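Progress report to the Verkau Fund, second period
Plutville Clothing Library
Submitted 11th April by Graziella Mancuso, project lead

We had a wonderful winter, and I'm so pleased to be writing this one! When we last reported, in December, the library had just moved out of the church hall and into the old shoe shop on Piras Street, and we were still hanging rails. Since then members have borrowed 1,141 items, mostly children's coats, school clothes and snow boots, plus a surprising number of suits (interview season, we think, and two weddings).

Membership now stands at 287 households. Our target for the whole year was 250, so we're past it with months to go. Many of the new families came through the school nurse at Sakholm Elementary, who keeps a stack of our cards on her desk and hands them out without any fuss. We'd like to try the same thing with the two daycares on that side of town.

Opening late one evening a week has made a big difference. Parents who work shifts had been telling us for ages that they couldn't get to us before five, and now that evening is our busiest session. It's noisy and cheerful, and people stay to chat, so we've put out more chairs.
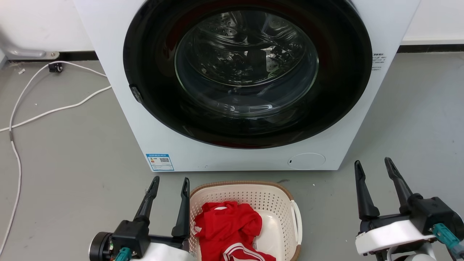

The repair table is the part I'm proudest of. Seventeen people have come through the basic mending course, and several of them are now fixing zippers and hems for the library. Almost 90 garments that would have gone to the rag bin are back on the rails. Zippers are still the most common job by a long way, followed by knees. We ran out of navy thread twice, which tells you a lot about school pants.

A few things have gone slower than planned. The online catalog is usable but clumsy, and members can't yet reserve an item from their phones. The developer has promised a fix before summer. We're also short of clothes for teenagers, especially in the taller sizes, and the donation drive at the high school brought in plenty of T-shirts and very little else. We'll ask again in the fall, and this time we'll say exactly what we need.

Spending is in line with the budget you approved. Rent and heating came in slightly under, and we'd like your permission to move the difference to sewing supplies and a second ironing board. A full statement is attached.

Next period we plan to start the baby bundles (a bag of basics in one size, swapped for the next size up when it's outgrown), train a second group of menders, and get the reservation page working. You'd be very welcome to visit, and the late opening is the best time to see us in full swing.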